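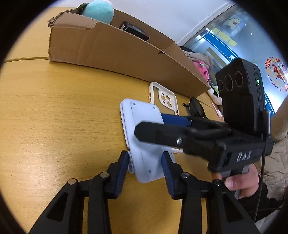
Reuse of an open carton for sending soft toys between two offices

Posted by Muammer Bayram on June 12, 2021 in Movau Community Help, Storage and Moving

Our administrative unit is consolidating two reception rooms into one, and the contents of the smaller room must be transferred to the building in Cinier Road before the end of the lease. The greater part of the material is furniture and paper files, for which the carriers have given clear instructions. The remaining part consists of soft toys, folded fabric items and small packaged articles, for which they have given none. It was proposed that these should travel in the long cardboard box already standing on the table. The upper left edge of this box is rough, the paper has peeled and the corner is frayed, and there is a small tear along the upper rim towards the right. At present it holds a teal plush item at the left end, something dark olive green next to it, and a small black package with a barcode label tilted against the side. Further soft items, among them a bright pink one with dark oval markings and a white one with a portion of green, have still to be allocated.

I should be grateful for guidance on the following matters. Is a carton in this condition acceptable for a journey by van, or should it be replaced? May packaged articles travel in the same box as plush items, or is it the usual practice to separate them? The room also has a glass partition with stickers and decals on it, and under the terms of the lease the glass must be handed back clear. Is there an approved order in which this work and the packing should be carried out?

The carriers' sheet states a maximum of 14 kg for each carton and requires every carton to be closed and labelled on two sides. We have a small budget for materials. I have searched the earlier threads and found advice on crockery and on books, but very little on soft goods.

3 replies

Reply from Hayashi (Moves and Storage section, regular contributor)
Marked as helpful by the person who asked

The condition of the carton should be judged by its base and its corners. Damage confined to the upper rim does not in itself rule a box out for light contents. I would suggest the following procedure.

Empty the box completely and turn it over. Press along the centre seam of the base with the flat of the hand. If the board gives, or if the seam opens, the box should go for recycling. If it is firm, run one length of strong packing tape along the seam and a second length across each end, carried at least a hand's width up the sides.

Turn the box upright and attend to the rim. Loose paper should be trimmed with scissors and not pulled, as pulling generally lifts a further strip. Fold a length of tape over the edge so that it grips the board inside and out. The small tear may be closed in the same way. A frayed corner needs two pieces, one laid over the other at a right angle.

I would then ask whether the box has flaps or a lid. Your description refers to an open carton, and your carriers require it to be closed. Where there are no flaps, a flat sheet of board may be cut to the outer measurements with 2 cm added on every side, scored, folded down and taped. This takes a few minutes and is quite adequate for toys. It is not adequate if other cartons are to be stacked on top, and "TOP LOAD ONLY" should be written on the cover in that case.

As regards the contents, plush and fabric may travel together. Each should be brushed off first, and anything with a damp patch or a stain kept back until it has been dealt with. A large clean bag used as a liner is advisable in a box with rough inner edges, for long-pile toys will catch on them. Place the largest pieces at the bottom, lay folded fabric flat between them, and finish with the smaller pieces. Please do not compress plush toys in order to gain one more item; it is better to take a second box.

Small packaged articles with a barcode should be kept apart. They slide to the bottom, they have corners, and someone at the other end will usually wish to check them against a list. An envelope or a small rigid box is sufficient. If they must share the carton for want of space, put them in a marked bag at the very top so that they come out first.

Concerning the glass, I would complete the packing and remove the cartons and all soft items from that side of the room before any decal is touched. Adhesive residue on a plush toy is tedious to remove. Paper notes can be lifted by hand at any time.

The sizes most often sold for this purpose are 400 mm wide and upwards, and any general stationer will have them.

Reply from former_registry_clerk

Buy a new box. The cost of one carton is less than the cost of the tape and the time. In May we moved 74 cartons from our old premises and the only one which opened on the stairs was a reused one. It contained lampshades. I do not know what was wrong with it underneath as it had already gone out with the waste paper before I was told.

We used Steritar removal spray on the windows and it left a slight haze, so ask for a cloth as well.

Reply from Glazing and Fittings Desk (Movau Community Help)

The following is offered on the question of the partition only.

Decals and film should be examined to establish which side of the glass they are fixed to. Lettering that reads backwards from where you are standing has often been applied from the other side, and access to that side will have to be arranged. Warm the decal with a hairdryer on a low setting, raise one corner with a fingernail or a plastic card, and draw the film back slowly at a flat angle. Metal blades should not be used on a partition unless the landlord has confirmed in writing that the glass is uncoated. Many internal partitions carry a tint or a safety film, and scratches to either are chargeable.

Residue may be treated with warm water and a little washing-up liquid, left in contact for several minutes and wiped away. Long bands of coloured film are best taken off by two people — one warming, one drawing back — and may break into short lengths if they are old. Please check the lease before removing any band placed across the glass, which may be a safety marking belonging to the landlord. Seasonal decals and cartoon stickers are seldom covered by such a clause and can normally be taken down without enquiry.

Further comment from Muammer Bayram

I am obliged to all three contributors. The lease does mention "manifestation to glazed screens", and I have written to the landlord to ask whether the blue band falls under it. The toys will be packed according to the first reply. With regard to the cover, may the sheet be made from two pieces joined along the middle, or must it be a single piece?

Further comment from Hayashi

Two pieces are acceptable if the join is taped on both faces. Run the join across the short side.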